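21st October
By Milagros Lozano

Aitana Pastor has kept goal for Skaltden through 21 league games, and she'd like it known that only one goal went in off her face.

"The other team's bench applauded," she says. "Very classy people."

Saturday crowds – 200 when it's dry – have warmed to her, mostly since the penalty save against Plinda. She credits homework. Her coach, Teodoro Rivas, credits the taker's slip.

"Teo saw a slip," she says. "I saw fear."

Does she want a bigger club? "I want a crossbar that doesn't sag. After that, we'll talk."

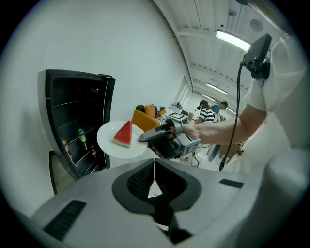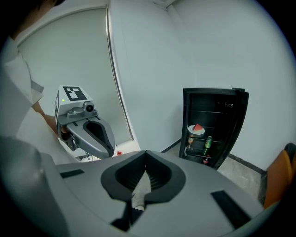
First photo: watermelon on a white plate, by the open mini fridge.

© Skaltden Supporters' Page | Contact | Back to top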